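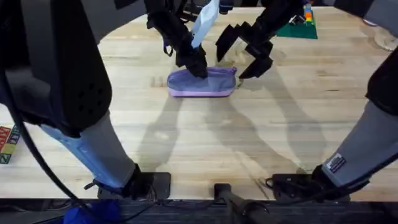
6th June. Notes about the soft pouches, which should replace the hard boxes for the small hand tools (needles, short ruler, marking chalk, the little scissors). We still have no decision about the size, and the order from Drondden must go out before August, so I write here what I know until now. The one I used for most of this work is the lavender one with the small zip pull at the end, lying on the pale table. It is a long shape, and for our drawer a long shape is good. The short ones from Stollix turn themselves sideways when the drawer is pulled quickly, and then one must search with the fingers.

Width at the widest place, measured flat: 17 cm with the short Stollix, a little less with the long one. I measured with the cloth tape and not with the steel ruler, because the fabric moves under the ruler. If somebody repeats this, please use the same tape, the one hanging behind the door. The yellow tape in the box has become longer with the years.

The zips. I have made the old test, opening and closing by hand, pulling always with the same two fingers. After more than 36 times the zip of the long pouch was running the same as at the beginning. The Stollix zip became stiff near the corner, where the tape makes the turn. I rubbed it with candle wax and it went better, but I do not want to wax each pouch that we buy. It is better to look for a zip with a wider curve from the start.
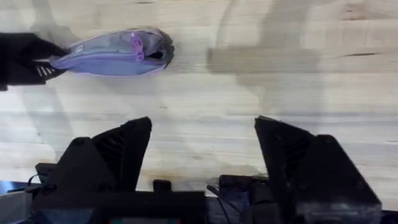

Another thing about the corners. When the pouch is filled only in the middle, the ends fall together and the small things go there to hide. I lost one needle like this for most of the morning. Cletus Ridgeway proposed to put a strip of felt inside, and I have cut 2 strips to try it, one thick and one thin. The thick strip takes too much place and pushes against the zip from inside. The thin one stays. It is fixed for now with four hand stitches, not nice ones.

Washing: at low heat, inside out, zip closed. The first time I forgot to close it and the pull made a mark on the lining of the Stollix pouch. No change of colour that I can see in either of them. Drying needs a long time if there is felt inside, so the felt should perhaps be removable, with two snaps. I will ask at Barbosa for the price of the snaps. 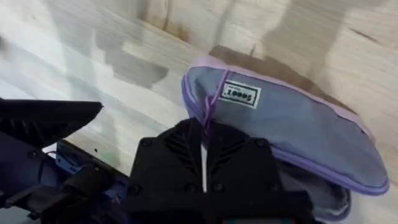 Can we write on the sewn label to mark what is inside each pouch?

It is better to tie a paper tag to the zip pull. I tried a textile pen on the label of an old pouch and after one wash the letters were grey and too wide to read. The label is also small, and whoever puts the pouch back in the drawer will put it with any side up. A tag can be changed when the tools change.

Still to do:
Ask Drondden if the long size can be had with a lining in a light colour. On a dark lining the needles are hard to see.
Correct the stock sheet, the pouches are entered under 2797 together with the boxes and should have their own line.
Sew the thin felt again, with the machine this time.
Give the Stollix pouches to the Broltetti people, if they still want them for the cables.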